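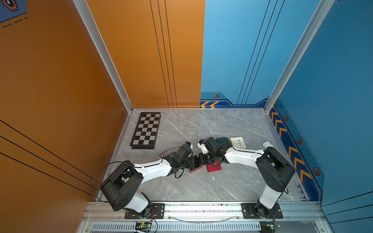
Sechs Stunden Messe, und meine Füße haben mir das bis heute nicht verziehen. Eigentlich wollte ich in Grudasthorpe nur kurz bei den Käseleuten vorbeischauen, aber dann war da gleich hinterm Eingang der Stand von Meltis mit den Fonduetöpfen und ich war verloren. Man bekam ein Spießchen in die Hand gedrückt und durfte sich durchprobieren (der mit Birnenschnaps – ein Traum!).

Danach Halle 2, Brot und Mehl. Die Mühle aus Hondidstead hatte einen alten Mahlstein dabei, an dem man selber drehen durfte. 122 Aussteller standen im Katalog, geschafft habe ich vielleicht die Hälfte, und die Marmeladen musste ich komplett auslassen. Schade, die hatte ich mir extra angestrichen.

Mittags gab es Linsensuppe auf der Hand, ziemlich fad und viel zu teuer. Dafür war der Vortrag über Sauerteig richtig gut, ich habe mir drei Seiten vollgeschrieben und ein Tütchen getrockneten Ansatz mitgenommen. Bei Herrera bin ich dann schwach geworden: 1000 Gramm geräucherter Paprika, im Ernst, wer soll das alles essen? Riecht aber jetzt schon die ganze Küche danach.

Die nächste Messe ist im Juni, dann angeblich mit einem eigenen Zelt für Honig. Ich nehme auf jeden Fall den Rucksack mit und lasse die Stofftaschen daheim, die Henkel haben ganz schön eingeschnitten.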